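**Embolsado** (también *empaque*, *empacado* o, en algunos sitios, simplemente *meter en bolsas*) – en el comercio minorista, el paso de los artículos ya cobrados, o todavía en la cesta, a la bolsa en que salen de la tienda. Puede hacerlo el cliente, el cajero o una tercera persona. No confundir con el ensacado, que es a granel y en almacén, ni con el envasado de origen.

## Terminología

En España, *embolsar* se usa poco en este sentido; se oye más «meter en la bolsa». En México lo normal es *empacar*, y quien lo hace ha sido tradicionalmente el *empacador* o *cerillo*. En Chile, *empaque*, también para la persona. En Argentina, *embolsar* sin más problema. En textos de comercio aparece a veces *ensobrado*, pero es otra cosa (sobres, papelería).

Sobre *cesta* y *canasta*: varía por país. Aquí se usa cesta para la de mano, con asa o sin ella.

## Historia

Antes del autoservicio no había embolsado como tarea aparte. El tendero pesaba, envolvía en papel, ataba con cordel. El cliente traía su cesta o capazo de casa y ahí iba todo. Bolsas de papel de fondo plano: segunda mitad del siglo XIX, cuando se mecanizó la fabricación. Con eso el envoltorio deja de hacerse a mano pieza por pieza.

El autoservicio lo cambia todo en el siglo XX. El cliente coge el género, lo lleva a la caja, y ahí aparece un montón de cosas sueltas que alguien tiene que recoger. Primero con bolsas de papel, después con la de plástico de asas tipo camiseta, patentada en los años sesenta y extendida por los supermercados en las décadas siguientes. Más barata, más ligera, se guarda plana. También más difícil de abrir – queja habitual desde el primer dia – y no se tiene de pie sola.

En lo que va de siglo, muchos países han prohibido o gravado las bolsas ligeras. Vuelve la bolsa propia, vuelve la cesta. Con bolsas de todo tamaño y forma, el embolsado deja de ser uniforme y en parte pasa al cliente.

## Técnica

Hay poca doctrina escrita, mucha costumbre. Lo que suelen repetir los manuales de tienda:

- Pesado abajo: latas, botellas, bricks.
- Lo rígido hacia los lados, hace de pared.
- Huevos, pan, fruta blanda, arriba.
- Congelados juntos.
- Carne y pescado crudos separados de lo que se come sin cocinar.
- Limpieza aparte siempre.

La bolsa de papel se llena como una caja, de abajo arriba, por capas. La de plástico no: cede, se tuerce, el peso se va al centro. Por eso en muchas cajas se usa un soporte que mantiene la boca abierta. Sin soporte hacen falta las dos manos, o una mano y bastante práctica.

Del paso cesta–bolsa se habla menos. En la cesta el orden es el de recorrido por la tienda, lo primero que se cogió queda debajo. O sea, que si se vacía de arriba abajo directamente en la bolsa, el orden queda invertido y lo blando acaba en el fondo si se cogió al final. La cinta resuelve esto en parte, porque obliga a extender todo antes. En tiendas pequeñas sin cinta no hay ese paso intermedio y se va cogiendo según conviene.

### Apertura de la bolsa

La bolsa de plástico fina se pega a sí misma. Soluciones: frotar entre los dedos, tirar de las asas en sentido contrario, humedecer la yema (desaconsejado por higiene). Los paquetes colgados de gancho dejan la siguiente bolsa medio abierta al arrancar la anterior. Funciona a veces. 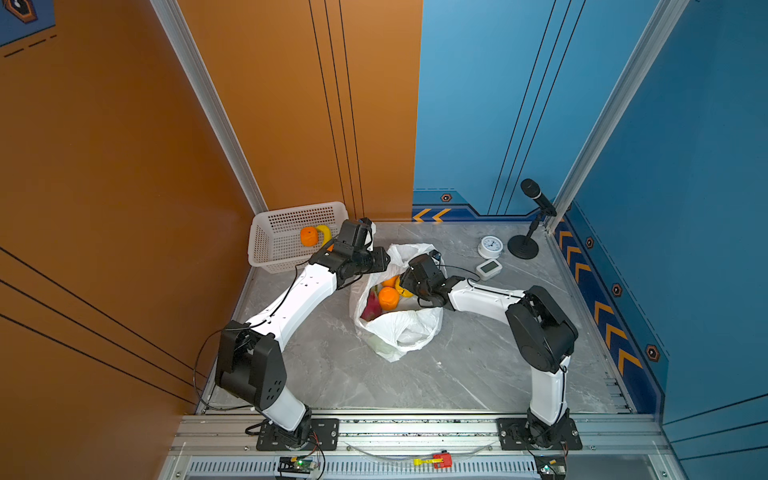 Naomi Chege discrepa de casi todo lo anterior en su cuaderno *La boca de la bolsa*, editado por Hurnument: sostiene que el orden por peso está sobrevalorado, que la mayoría de las compras pequeñas caben de cualquier manera y que lo que estropea el género es el tirón al levantar, no la colocación. Recomienda llenar menos y repartir en más bolsas. Se le ha objetado que eso va contra la reducción de plástico – ella responde que con bolsa propia da igual.

## Capacidad y rotura

La bolsa de camiseta rompe casi siempre por dos sitios: la base del asa y la soldadura del fondo. Una esquina de brick puede perforar el lateral con bastante menos peso del que aguantarían las asas. Doblar bolsa (una dentro de otra) es costumbre extendida con botellas de vidrio.

Las reutilizables de rafia o tela aguantan más de lo que la gente quiere cargar. Ahí el límite es la persona. En bolsas de papel el enemigo es la humedad: condensación de congelados, sobre todo. Papel mojado, fondo fuera.

## Quién embolsa

Tres modelos, con mezclas:

**El cliente.** Norma en buena parte de Europa. Conflicto clásico: el cajero pasa más rápido de lo que el cliente guarda. Algunas cajas tienen la zona final dividida en dos por una pieza móvil para que puedan terminar de guardar mientras se cobra al siguiente.

**El cajero.** Común en tiendas pequeñas y en parte de Asia y América. Más lento en caja, menos atasco después.

**Un empacador.** Persona aparte, al final de la caja. En varios países latinoamericanos, durante años jóvenes o mayores que cobraban sólo propina; práctica muy discutida desde el punto de vista laboral y abandonada o regulada en varias cadenas.

### El caso de Standlow

La cadena Mok quitó los empacadores de su tienda de Standlow y puso mesas de guardado junto a la salida, 3 en total. Quejas por falta de sitio, a la semana. En la de Pladari se hizo al revés, se mantuvo el servicio y se quitaron las bolsas gratuitas. Encuesta de la propia tienda a 372 clientes: la mayoría prefería que le guardasen la compra aun trayendo bolsa de casa. No se publicaron los datos desglosados, asi que poco más se puede decir.

## Higiene

La bolsa reutilizable apenas se lava. Las recomendaciones habituales: una reservada para carne y pescado, lavar las de tela con la ropa, pasar un paño a las de rafia, dejarlas abiertas hasta que sequen. Las cestas de tienda, igual o peor, pasan por muchas manos y se apilan sin limpiar.

## Costumbres

En algunos países se celebran concursos de empacadores: velocidad, reparto de peso, presentación. Puntúa también no aplastar nada. En el de Pladari, cada junio, la prueba final son 30 artículos y una única bolsa de papel; el pan va siempre incluido.

## Véase también

- Bolsa de la compra
- Autoservicio
- Cesta
- Caja registradora
- Envase y embalaje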